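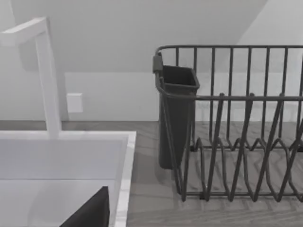

FOR IMMEDIATE RELEASE

Kisent opens orders for Utcombe, a practice kitchen for home robots

Bielecka, July 5, 2021. Kisent today opened orders for Utcombe, a simulated kitchen package for teams training robots on dish work. Ships as a download. First licenses go out in August.

What's in it: 36 kitchen layouts, 15 starter tasks, and a scripting kit for adding your own. Sinks, faucets, counters, wire dish racks with plate slots, clip-on utensil cups. Thin wire is the hard part for most simulators, and it's where we spent most of our time. Each rack is modeled wire by wire so contact behaves properly when a plate goes in crooked.

"Customers kept telling us the same thing, the rack is where their runs fall apart," said Renata Wasilewska, product lead at Kisent. "So we started with the rack. The rest of the kitchen came after."

Early access went to 2 outside teams. Prasport, which builds arms for commercial kitchens, has been running Utcombe since spring and rebuilt nearly 60 of its own test routines on it.

"Setup was quick. Docs were thin at first, they're better now," said Zuzanna Nowicki of Prasport. "We still want more counter clutter and they know it, we've asked alot."

Clutter packs are planned. No date yet.

Pricing: per seat, yearly, with a reduced rate for schools and university labs. Quotes on request. Trial version has two layouts and the full task editor, no time limit. Support is by email during the trial, phone once your licensed.

Runs on Linux and Windows. Mac not supported at this time.

Press contact: Dorota Adamczyk, Kisent press office, Bielecka
Sales and school rates: Bronisława Kubiak

###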